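4.2 Living with the joints: what households told us about tiled surfaces

We had gone into the interviews expecting to hear a good deal about the tiles themselves, their colour and their price and how cold they were on the elbows, and we did hear some of that. What surprised us was how quickly the talk turned to the lines in between. Of the 300 households in Ellwood that let us in, most had something to say about grout before we had finished setting out our papers, and several took us straight to the worst patch and pressed a thumb on it. Noura Hakim, who carried out the first round of visits, began keeping a separate notebook for these remarks, and by the end of August it was fuller than the one meant for the main questions.

The pairing that came up again and again was a medium grey tile with white joints (Figure 6). People liked it for the speckle, which is forgiving of crumbs and dried splashes, and they liked the crispness of the pale grid against it – at least to begin with. The very thing that makes the pattern handsome also makes it hard work, as a pale line will show tea, turmeric or beetroot long before the tile beside it does. 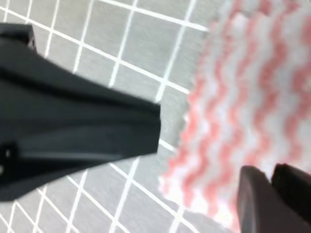

Figure 6. Square grey tiles with a faint speckle, set with white grout.

Kanchan Rastogi told us that she would choose the white again tomorrow, stains and all, and that her sister's dark joints had only ever hidden the dirt until it was too late to shift it. She went over her own lines every week with an old toothbrush and a paste of bicarbonate, and she was quite firm that shop cleaners left them yellow.

Hers was a minority habit but by no means a rare one. Where a household cleaned the joints as a job of their own, separate from wiping the surface down, they tended to speak of the tiles fondly, even when the kitchen was old and the corners had begun to go. Where the joints were simply caught up in the daily wipe, we heard more grumbling, and more talk of ripping the whole lot out. We would not want to make too much of this, for it may well be that people who are fond of a surface take more trouble over it in the first place. The Rellitz visits, to which we turn in the next section, were arranged partly with that worry in mind, and there we asked about cleaning first and liking afterwards.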